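Gravura Tariff Notices, README

Gravura is a table of tariff changes and trade measures announced by governments during an escalating round of duties. Each row is one measure: who announced it, what goods it covers, the rate before, the rate after, and the dates that matter. It was put together by Mỹ Huỳnh and Duyên Bạch at Vetik for reporters and students who need to look up a measure without rereading the official notice.

Current release: August 6, 2018. It holds 86 measures from 39 customs territories.

Files

measures.csv has one row per measure.
goods.csv has one row per product heading, linked to measures.csv by measure_id.
talks.csv lists meetings between trade delegations where a measure was on the published agenda.
sources.txt gives the title and issuing office of every notice used.

All files are UTF-8, comma separated, with a header row. Text fields are quoted. Empty means unknown. Zero means a rate of zero.

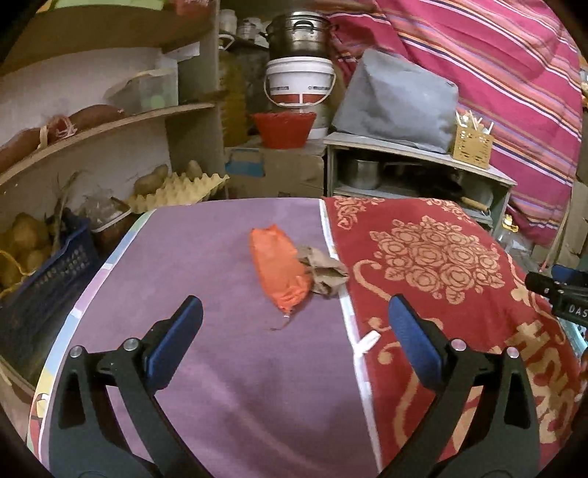
Fields in measures.csv

measure_id: short code, stable between releases
announced_by: the government or customs union issuing the notice
aimed_at: the partner named in the notice, or "all" if it applies to every origin
type: duty, quota, license, or suspension
rate_before, rate_after: percent of declared value
announced_on, effective_on: year, month, day
status: proposed, in force, delayed, or withdrawn
in_reply_to: the measure_id of an earlier measure, if the notice names one

The in_reply_to field is filled only when the text of the notice says so. Newspapers often describe a duty as retaliation when the notice gives some other ground, such as national security or safeguard rules. We left those blank. Users who want a looser reading can add their own column.

How the rows were made

Mỹ read the notices and entered the rows. Duyên checked each row against the notice a second time and marked disagreements. Most of these were about effective dates, where a notice gave one date for signature and another for collection at the border. We use the collection date. Notices in languages neither of us reads were sent to Gomoreo, a translation office, and those rows have "translated" in the notes column.

A measure can cover up to 5 rate bands. When it does, rate_after in measures.csv shows the highest band and goods.csv shows the band for each heading.
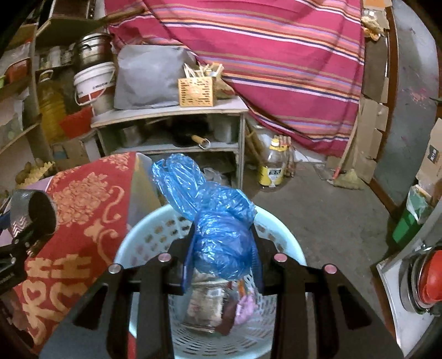 Known problems

Specific duties (a fixed amount per ton or per liter) are not converted to percent. The rate fields are empty and the original wording is in notes.

There are 3 measures with status "delayed" that have no new effective date. The issuing governments said talks were continuing and gave no deadline.

talks.csv is thin. It leaves out phone calls and side meetings at summits unless both sides published a readout.

Do not add up trade values across rows. The same heading can appear in more than one measure, and the totals will be too high.

Loading

The files open in any spreadsheet program. Set measure_id to text on import or leading zeros will be dropped. Ung, our small loading script, does this for you and joins the tables. Run it from the folder that holds the CSV files.

Corrections

Send the measure_id, the field, and the page of the notice that shows the right value. Corrections are listed in sources.txt under the notice they belong to. Old codes are never reused, including for rows we remove.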